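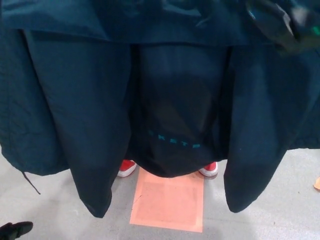 Birngate G2 Garment Handling Station

The Birngate G2 is a two-arm station for lifting, opening and presenting outerwear in rental laundries, returns depots and workwear stores. It takes over the repeated lift from bin to shoulder height, so the operator works on inspection, tagging and minor repair.

How it is used

The operator tips mixed garments into the infeed bin. The station picks one item, finds the collar or hood and raises it until the panels hang free. Padded jackets, long coats and overalls are all handled on the same setting. Drawstrings and belts may be left untied, but zips should be open before loading.

Items the station cannot sort out after two attempts are set down on the reject table for hand work.

Effect on staffing and duties

At the Tikville depot the G2 was fitted to one of the two sorting lines in November. The number of people on the line did not change. The duties did:

Lifting from floor-level bins has ended on that line.
Pocket checks are still done by hand, with the garment hanging.
One trained operator per shift clears rejects and restarts the cell.
Job rotation is every two hours, as on the manual line.

Sites should allow 10 working days for training. Staff who have done the manual job for some time tend to find the wait between garments awkward in the first week. The cycle can be slowed or paused from either side of the cell.

Specification

Model: G2-602
Maximum garment weight: 8 kg
Cycle time, padded jacket: 22 seconds
Grippers: Liapis soft-pad, two fingers, replaceable pads
Control software: Nuren Line, supplied with the station
Floor: level, sealed, light matt finish preferred for the vision system

Not suitable for

Wet garments, items on hangers, knitwear with open loops, and anything with exposed pins or hooks.

Ordering

Gripper pads are sold in pairs and are not covered by the warranty. The reject table is included. Guard panels are quoted separately after a site visit. Please state ceiling height and door width when asking for a price.

Page last revised April 27, 2019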